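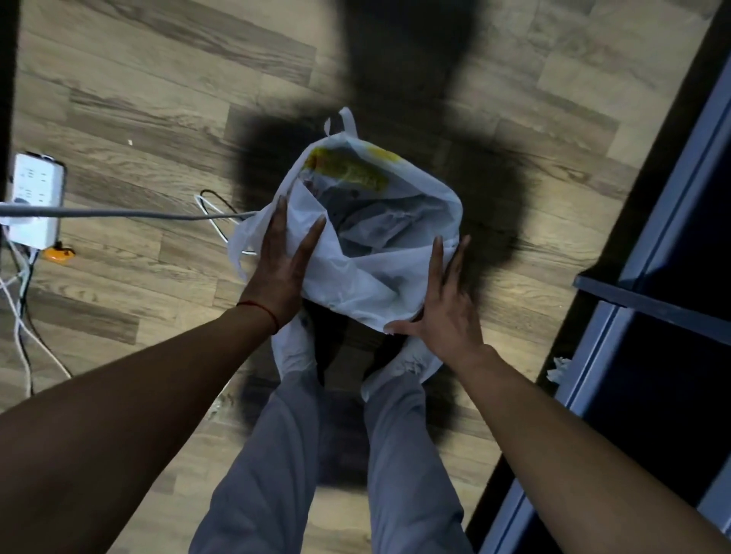
The Bag of Bags, and Other Things Under the Sink

Every home I have ever been in has one. A carrier bag, usually the roomiest of the lot, into which all the other carrier bags are pushed until it takes on the shape and temper of a sleeping animal. Mine lived under the sink for years, behind the drain cleaner, and whenever I opened the cupboard it leaned out to greet me.

I got it under control last September and have kept it there, more or less. What follows is how, along with a few other bag matters that came up on the way.

Squash first, tie second

Most of what a full bag holds is air. Stand it on the floor, sit down behind it, put a flat hand on either side and press in slowly with the mouth open. If you tie it first you have made a balloon, and you will be chasing it around the kitchen. Press with the whole palm. Fingertips go straight through the thin kind, and so do rings.

Once it has gone down as far as it wants to, keep one hand on it and gather the handles with the other. One loose knot will do. A double knot is a promise that you will be using scissors later.

If it's crumpled packaging going out with the trash, put the stiff stuff (trays, carton lids) at the bottom and flat to the sides. A tray standing on end will find the one weak spot in the plastic, and it will do it on the stairs.

Folding the empties

There are people who fold carrier bags into little triangles. I used to laugh at these people. My neighbor Sławomir Kubiak does it while he watches soccer, and he has a shoebox full of them under his hall bench, filed upright like index cards. He can take out one bag without taking out nine. I no longer laugh.

Lay the bag flat and smooth it from the bottom toward the handles to push the air out. Fold it lengthwise in half, and in half again, until you have a strip as wide as three fingers. Starting from the bottom, fold the corner over to make a triangle, then keep flipping the triangle up the strip the way you'd fold a paper football. Tuck the handles into the pocket at the end.

A bag that has been scrunched for a year will fight you. Leave it under a heavy cookbook overnight and try again. I use the Ginero pressure cooker manual, which has never been opened for any other purpose.

If triangles are beyond you, and on a weeknight they are beyond me, roll the strip up and push it into an empty tissue box. The bags come out through the slot. Two or three at a time, but they come out.

How many to keep

Once, during a rainy weekend, I emptied the whole animal onto the floor and counted. There were 47. I live with one other person and we own one trash can.

Keep what you'll use in a month. For us that is the small bathroom bin, wet swimsuits, muddy shoes, and the occasional leftovers sent home with a guest who didn't ask for them. The rest went to the drop-off bin at the supermarket. Check what yours accepts before you haul them over there. Ours wants them clean and empty with the receipts taken out, and the receipts are always in there.

Throw out anything that crackles. Old plastic goes brittle and sheds flakes, and you will find those flakes in your sweaters.

Checking for holes

Hold the bag up to the window with your hand inside it. Pinholes show up as bright dots. For a bin that sees coffee grounds, look hardest along the bottom seam, which is where they all give out. A bag with a hole is still fine for dry things, or for wrapping a paintbrush you intend to use again tomorrow and will rediscover in the fall.

The stuff that gets left inside

Before you reuse a bag, turn it upside down and shake it. I mention this because of an onion.

Packaging hides in there too, folded in with the empties where it looks like more bag. I once carried an Erkeo light bulb around inside four layers of plastic for most of a winter, having bought a second one in the meantime. Then a third.

Where to put them

Under the sink is traditional, and it's a bad spot. It's damp, things drip, and you have to kneel. A hook inside the broom closet door is better. Best of all is near wherever you actually leave the house, so that a couple of bags might go to the store with you once in a while. I keep two in my coat pocket and another in the glove compartment. I still get to the register with none.

You can buy a fabric tube with elastic at both ends for this purpose. We had one from Ferirton. Bags went in at the top easily enough and never came out at the bottom, and by spring it looked like a python that had eaten a goat. A cut-off pant leg works just as well and fails just as well.

A note on knots

For a knot that has pulled tight, twist one of the tails until it's as thin and hard as a string, then push it back through the knot. It slides out nine times in ten. The tenth time, cut it below the knot and call it a small bag.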